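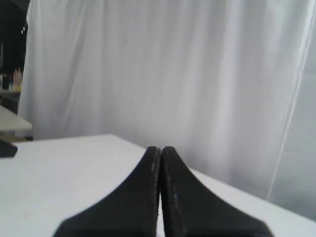
Visita a la jornada de puertas abiertas del consejo de Tomoana

El consejo municipal de Tomoana abrió sus puertas en abril, a falta de pocas semanas para que se elija al candidato del partido local en el distrito. La convocatoria era a las nueve y media. A las diez menos veinte seguíamos en el vestíbulo porque la sesión de la comisión de urbanismo se había alargado y la sala principal no estaba libre.

Nos recibió Honeylyn Lacson, jefa de protocolo, que repartió unas tarjetas con el orden de la visita: vestíbulo, archivo, sala de comisiones, salón de plenos y un turno de preguntas con dos concejales. El grupo era de 50 personas, el máximo permitido, y quedó gente fuera que tuvo que esperar al pase de la tarde.

El archivo está en el sótano. Guarda las actas de los plenos desde la fusión de Tomoana con Durstead, cuando los dos municipios pasaron a compartir ayuntamiento. Sânziana Bucur, la archivera, enseñó el acta de aquella votación, que salió adelante por un solo voto. Según contó, el original tiene dos enmiendas a mano en el margen que no figuran en la copia publicada, y todavía hay quien pide verlas. Cualquier vecino puede consultarlas con cita previa y un documento de identidad.

De allí subimos a la segunda planta. En la sala de comisiones se discutía esa misma mañana la recalificación de los terrenos de Stakstead, el asunto que ha partido en dos al grupo de gobierno. El alcalde, Vaughan Harawira, quiere que el suelo se destine a vivienda. Su antiguo teniente de alcalde, Kane Kingi, defiende mantenerlo como suelo industrial y se ha presentado contra él en la elección interna. Los dos estaban en el edificio. Harawira cruzó el pasillo, saludó a los visitantes de la primera fila y siguió hacia su despacho sin detenerse.

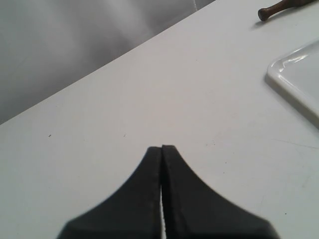

El salón de plenos es más pequeño de lo que parece en las retransmisiones. Los asientos del público quedan muy cerca de los concejales y se oye casi todo, incluso con los micrófonos apagados. Lacson explicó el reparto de los turnos de palabra y el procedimiento para que un vecino intervenga: hay que registrar la solicitud antes del mediodía de la víspera y limitarse a un punto del orden del día. El año pasado se registraron 113 solicitudes. Preguntamos cuántas se habían rechazado y prometió enviar el dato por correo. A la hora de cerrar esta crónica no había llegado.

El turno de preguntas empezó a las doce. Estaba previsto que participaran Kingi y el portavoz de la oposición, Gerardo Fabbri, pero Kingi entró con un cuarto de hora de retraso. Venía de una reunión a puerta cerrada con la dirección del partido. Un vecino de Durstead quiso saber si le habían pedido que retirase su candidatura.

- Hemos hablado del calendario y de nada más - respondió.

Después añadió que tiene 2.543 firmas de afiliados, más de las 2.000 que exige el reglamento, y que las entregará dentro del plazo. No quiso comentar si seguiría en el grupo municipal en caso de perder.

Fabbri fue más extenso. Dijo que la oposición no piensa tomar partido en una pelea ajena, aunque reclamó que el voto sobre Stakstead se aplace hasta que el partido del alcalde tenga candidato. También preguntó en voz alta por el contrato con Trodavska, la consultora que redactó el informe sobre los terrenos, y pidió que se publique completo. Hasta ahora solo se conoce el resumen. Lacson recordó que el turno era para preguntas del público y Fabbri cedió la palabra.

Hubo varias intervenciones sobre el autobús entre Durstead y el centro, que ha perdido dos frecuencias por la tarde, y una sobre el alumbrado del camino del río. Kingi atribuyó el recorte del autobús a un problema de personal de la empresa concesionaria. Fabbri lo atribuyó al presupuesto. La vecina que había preguntado dijo que a ella le daba igual el motivo y que quería saber cuándo volvería el de las siete y diez. Ninguno de los dos dio una fecha.

La visita terminó a la una menos cinco. A la salida, el secretario del alcalde confirmó a varios asistentes que el pleno sobre Stakstead se mantiene en el calendario previsto, con entrada libre hasta completar aforo.

Datos prácticos: el edificio tiene rampa por la puerta lateral y ascensor a todas las plantas, también al archivo. No se puede entrar con mochilas grandes y en la consigna solo hay taquillas pequeñas. La visita es gratuita, dura algo más de tres horas y la inscripción se hace en el mostrador de registro.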